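Letis Towel Demo: Set-up Guide for Open Day Hosts
Section 5. Running the table

Read before doors open. Keep a printed copy at the Simard desk.

5.1 Before visitors

1. Wipe table. Let it dry fully.
2. Wire basket goes on the right, set back. Towels on the left.
3. Home the arm. Wait for the ready tone.
4. Load the Fledora program, slow speed. Not the one marked TEST.
5. Visitors stay behind the floor line, 2 meters back.

CAUTION: Hands off the table once the arm is live. Hosts too.

5.2 The run

1. Press START. Step back.
2. Gripper picks a towel and lifts. Let it hang, don't talk over this part, people like to watch. 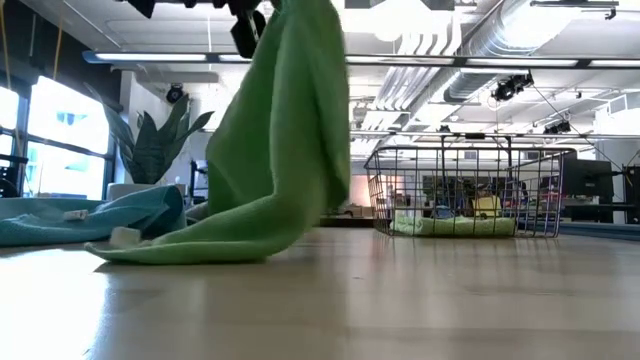

3. Towel dropped? Press PAUSE, wait for the light, then put it back by hand. RESUME.
4. Second drop on the same towel: skip it. Dont keep trying with a crowd there.
5. Run finished: press STOP before anybody comes near the basket.

NOTE: A twisted towel is fine. The program looks for a corner after the lift. May take 30 seconds, so fill the time with questions.

5.3 Between groups

1. Towels out of the basket, shake, back to the left side.
2. Check fingers for lint. Power off frist.
3. After 3 groups, rest the arm for 5 minutes.

NOTE: Error screen stays up after a restart? Call the Ha support line, number is inside the back cover.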